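4.2 Fixed fittings and the division of shared tables

The interviews treated the table as a single surface. The placement records do not support this. Where a table carried a fixed fitting, such as a post, a basin or a raised rim, users divided the top into zones whose limits ran through or close to the fitting, and the zones persisted when the group changed. Where the top was clear, limits moved from session to session and were mostly set by whoever arrived first.

Placement was coded from plan drawings made at the end of each session, at the Pravell and Nulov sites. The full set holds 2,125 placements over 14 tables. An item was coded as adjacent if any part of it lay within 300 mm of the fitting, measured at table height. Items hung from a fitting were coded separately and are left out of this section. Printed grids, where present, were read off directly, and plain tops were measured with a tape.

Figure 5. Tops with fixed fittings. (a) White gridded top with pale wooden edge strip, round steel bowl and upright pole.
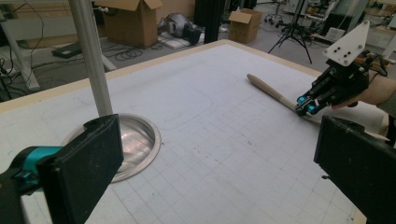

Vol. 14, No. 2

Two effects can be separated. The first is plain obstruction. A post near the middle of a table stops long items from being laid across it, and users turn such items parallel to the nearer edge. This accounts for the lower share of diagonal placements on tables with posts, and it would be expected of any upright of similar width. The second effect is less easily put down to shape alone. Users left a margin around the fitting that was wider than their work required, and they kept it clear even when the rest of the top was crowded. The margin was used briefly, for setting down a cup or a pair of scissors, and then emptied again.

Kovačević's term for this kind of space is a 'common edge': an area that belongs to no user but is open to all of them for short periods. We adopt the term with one change. In the original account the common edge follows the outer border of the table, where people stand. In our records it is found at the fitting, well inside the border, and the outer border is the most strongly claimed part of the top. The difference may come from seating. Our users sat for most of each session and kept their own materials close to the body – bags, notebooks and unfinished pieces in particular.

Figure 5 (b) Cream-coloured column, paler in its upper section.

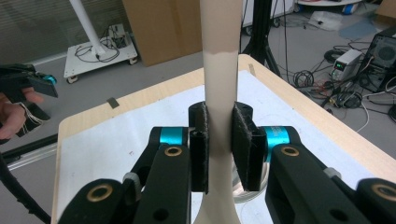 Rongrong Kang, commenting on an earlier draft, objected that the margin could be explained by cleaning habits: if the area next to a fitting is harder to wipe, users may learn to keep it free, and no notion of shared space is needed. The objection is a fair one and the drawings cannot rule it out. It does predict that the margin should shrink at tables which are never wiped between sessions. The Nulov tables fall under that heading, and the margin there was no narrower than at Pravell. We take this as weak evidence against the cleaning account, given that both sites follow their own storage rules and users at Nulov may have brought habits from elsewhere.

A further point concerns height. Low fittings were treated differently from tall ones. Shallow basins and recessed trays were sometimes bridged with a board or a book, so that the fitting disappeared for the length of the session and the zone limits moved with it. Tall fittings could not be bridged and held their place as markers throughout. Where a low and a tall fitting stood together, the tall one governed: the zone limits followed the upright, and the low fitting was given over to small loose items. Coding by Ursina Hämmerli, carried out without reference to the first set of codes, gave the same ordering for tall fittings and a less settled one for low fittings.

Figure 5 (c) White top with printed light-blue grid, slender pole and dish-shaped polished-steel base. 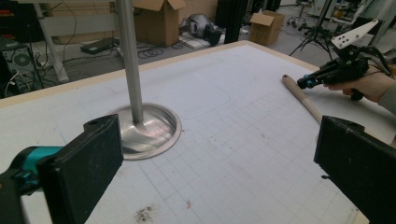 4.3 Seating order and time of arrival

Arrival was noted to the nearest minute from the sign-in sheets. Sessions starting before 9 a.m. are treated apart, as the heating at Pravell was not yet on in February and users chose places by the radiator. For all other sessions, the first person to arrive took a corner place more often than a side place, and the second took the corner diagonally opposite. From the third arrival onwards no stable order was found at tables with a clear top.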